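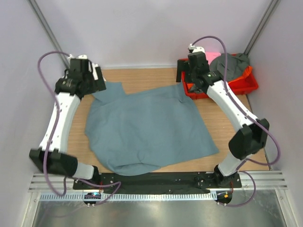

Why would anyone dig up the same street twice in one summer, came the question at the August open house, and couldn't the city talk to the water people before it paved? Great place to start. Read it out slowly, then wait.

Notes for 10/17/18, Flolten Public Library, evening session

Opening
Ask for hands: who lives on or near Wamelell Street? Who had their driveway blocked? Thank them for coming anyway.

The short answer to the question is that the old maps were wrong. Paving was on the calendar, the crew opened the street for what should have been a simple drain repair, and there was a second water main sitting right beside the first. It was on none of our drawings. I love this stuff, so keep it to two minutes!

What the crew ran into
– Cast iron pipe, still live, 61 feet of it under the eastbound lane
– A brick manhole with no cover, filled with gravel at some point
– Ó Ceallaigh had the digging contract and stopped work the same afternoon. Say this clearly. Stopping was the right call and it cost them a shift.

Pause here for the map handout. The blue line is what we thought we had, the red line is what we have now. 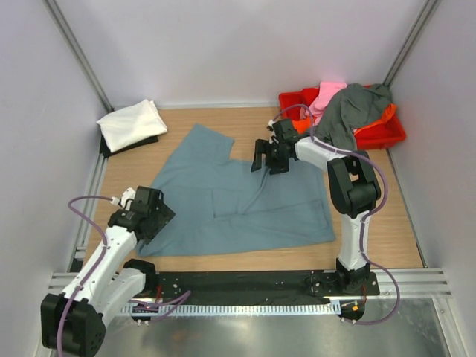
Wirnutach Bulletin, Issue 81, page 6

Read the paragraph on detours from the bulletin, the one beginning "Buses will turn at the school." People told us they never saw it. Fair enough, it was on the back. The next one goes out with the detour map on the front, and door hangers go up on every block before a lane closes.

What changes next year
Before any street gets new pavement, we send a locating crew down it first, with ground radar and a couple of small test holes. It adds days to the schedule. I'm really excited about this part – the crews find old pipe, trolley track, all kinds of things, and every bit of it goes on the new map. Anyone with old photos of the street or a grandparent's plumbing bill, please bring them in. We will scan them while you wait.

If there's time: the trolley track story. If not, skip to questions.

Likely questions
Who pays for the second dig? The water fund, out of the repair line.
Will my water be shut off again? Once more, overnight, with written notice.
When does the parking come back? After striping. Don't promise a day.

Leave the map up during questions. Sign-up sheet for email updates is by the door.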